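Tagebuch, 4. November 2021

Wieder bis nach elf am Rechner gesessen und Videos angeschaut, in denen Maschinen den Haushalt erledigen. Tembridge hat eine neue Reihe online gestellt, lauter kurze Filme, und unter jedem steht in der ersten Zeile, der Durchbruch sei da. Im Februar stand das auch schon dort. Damals hieß es, bis zum Herbst werde ein Arm eine ganz normale Küche in Ordnung halten. Der Herbst ist fast vorbei, und meine Küche hat heute Abend ein Mensch in Ordnung gebracht, schlecht gelaunt und mit einem nassen Ärmel.

Ich schreibe das nicht, um recht zu behalten. Ich hätte so ein Ding ja gern. Seit die Schulter nicht mehr will, ist mir das Abräumen nach dem Essen das Lästigste am ganzen Tag, schlimmer als Staubsaugen. Aber ich habe lange genug in der Werkstatt gestanden, um zu wissen, wie weit es von »hat einmal geklappt« bis »klappt« ist. Bei Eltano hatten wir eine Zuführung, die am Tag der Abnahme 1.000 Teile ohne Murren durchgelassen hat. In der Woche darauf kam eine Lieferung mit etwas mehr Grat an der Kante, und ich stand wieder daneben und habe von Hand sortiert. 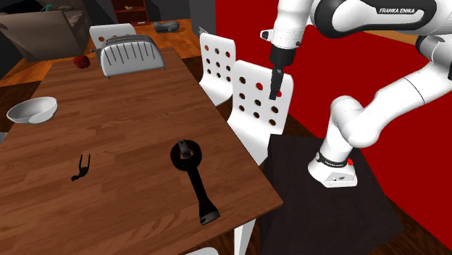 Ein Esstisch ist viel gemeiner als jede Zuführung. In der Werkstatt liegt alles gleich, dafür hat jemand bezahlt, und wenn es nicht gleich liegt, bekommt der Lieferant einen Anruf. Zu Hause ruft man keinen an. Da liegt der Apfel neben dem Toaster, die Pfanne streckt den langen Stiel zur Tischkante hin, und die weiße Schüssel steht schief. Das sind schon vier verschiedene Griffe. Die Pfanne nimmt man am Stiel und spürt sofort, wie der Kopf nach unten zieht, man hält dagegen, ohne nachzudenken. Den Apfel darf man nicht quetschen. Den Toaster würde ich überhaupt stehen lassen, aber woher soll eine Maschine wissen, was bei mir stehen bleibt und was weg muss? Das weiß ja nicht einmal der Besuch.

In der simulierten Küche geht das alles natürlich leichter. Kein Fett am Stiel, keine Krümel unter der Schüssel, kein Hund. Gerechnete Reibung ist brave Reibung. Ich verstehe schon, warum man dort anfängt, Geschirr ist teuer und so ein Arm noch viel teurer. Man kann nachts 40 Versuche laufen lassen und am Morgen nachsehen, bei welchen es schiefging. Dagegen sage ich nichts. Mich ärgert nur, wenn aus der gerechneten Pfanne in der Überschrift eine echte wird.

Iyamu ist da zurückhaltender, das muss ich zugeben. In deren Text steht wenigstens, unter welchen Bedingungen probiert wurde und dass beim Ablegen noch viel danebengeht. Zum Preis steht nichts drin. Zum Spülen auch nichts, da wird es dann still. Alle räumen vom Tisch, keiner schrubbt den Topf, in dem der Milchreis angesetzt hat.

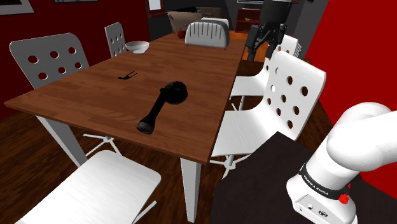
Was mich noch mehr beschäftigt als das Greifen, ist der Platz. Ich habe heute beim Abräumen darauf geachtet, wie oft ich um den Tisch gehe, und es ist dauernd. Stuhl rein, Stuhl raus, mit der Hüfte schieben, drüberlangen. Ein Arm auf einem festen Sockel neben dem Tisch hat das nicht, der steht da, wo man ihn hingestellt hat, und rundherum sechs Stühle mit hohen Lehnen. Bis er drüben bei der Schüssel am linken Rand ist, muss er erst einmal über die Lehnen auf seiner Seite hinweg. Möglich, dass die Reichweite genügt. Aber wenn jemand den Stuhl halb herausgezogen stehen lässt, wie bei uns jeder, möchte ich die Bahnplanung sehen. Und dann die kleinen flachen Sachen, eine Schere zum Beispiel. Die kriege ich selber manchmal erst vom Holz hoch, wenn ich sie an die Kante schiebe.

In der Halle würde man den Stühlen Anschläge auf den Boden schrauben, und fertig. Bei Tustano haben sie sogar die Besen markiert, gelber Umriss an der Wand. So kann man arbeiten, aber so will ich nicht wohnen.

Also noch nicht. Vielleicht in 5 Jahren, vielleicht sagt das in 5 Jahren auch wieder jemand. Ich glaube es, wenn so ein Gerät an einem fremden Tisch steht, den es nie gesehen hat, und nach dem Abendessen kommt niemand zum Helfen dazu.

Schulter heute mäßig. Morgen Salbe holen und die Rechnung vom Schornsteinfeger überweisen. Der Milchreistopf weicht noch ein.

3 Kommentare · 12-mal geteilt

Zuletzt geschrieben
Warum ich den Saugroboter wieder verschenkt habe
Neue Brille, alte Augen
Eltano, die letzten Wochen in der Halle
Brotbacken ohne Automat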